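3.2 Ice handling in small food outlets

The survey covered outlets in Udbridge and Skokosari that serve cold drinks over the counter. Staff filled in 923 forms between them. Each form recorded how ice was stored after it left the machine and where the scoop was kept between uses.

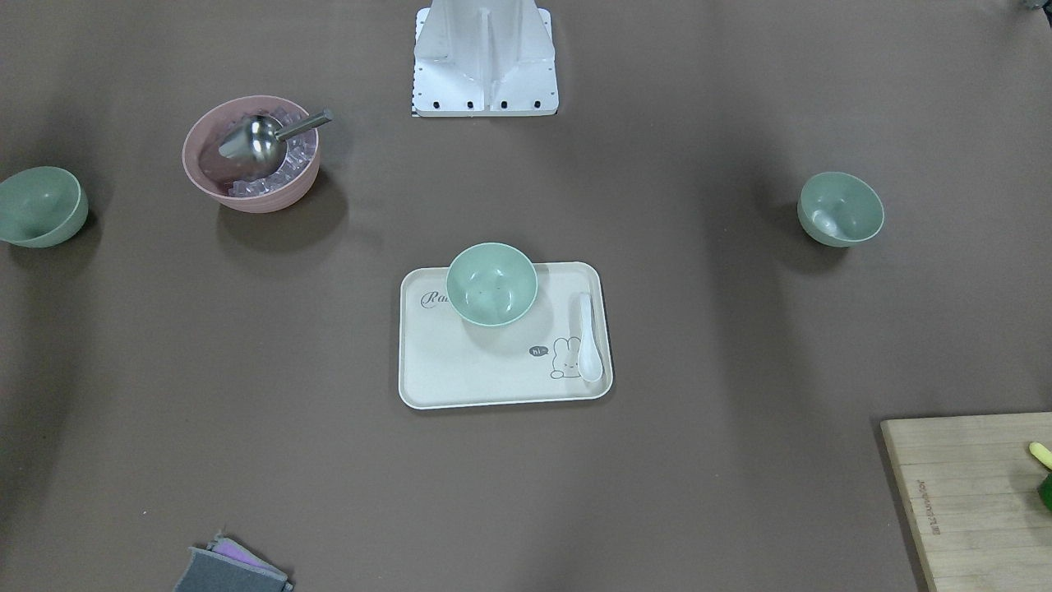 In Udbridge, 32 outlets left the scoop in the ice during opening hours. The town's guidance asks for a separate holder, but many owners said they had no counter space for one. Outlets in Skokosari were more likely to hang the scoop on a hook.
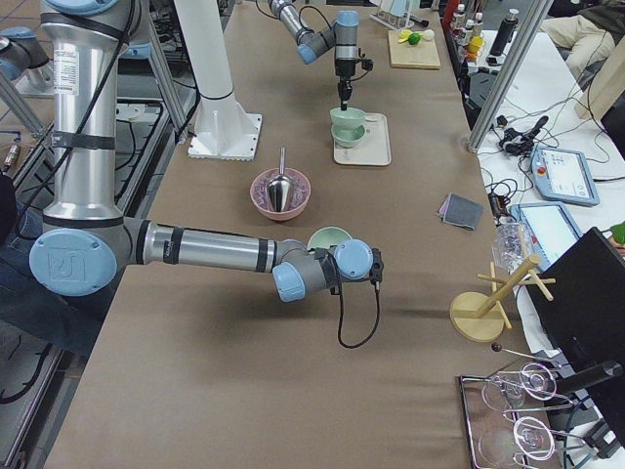 Bowls were refilled at set times in most places, usually before noon and again in the late afternoon. We asked staff to note each refill and any ice thrown away. Two outlets stopped keeping notes in October and were left out of the totals.
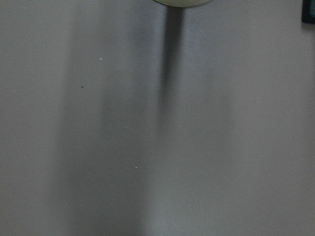
Counter cleaning followed a different pattern. Surfaces were wiped every 30 minutes in the Skenda chain, which uses a printed schedule. Independent outlets wiped them when they looked dirty, and few kept a record.

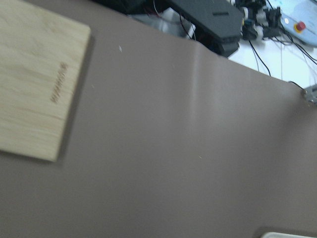

Figure 2. Brownish work surface with a light-colored wooden board at upper left.

Boards were not sampled in this round. The forms did ask whether fruit was cut on the same counter where ice was served, and those answers are reported in Section 3.3.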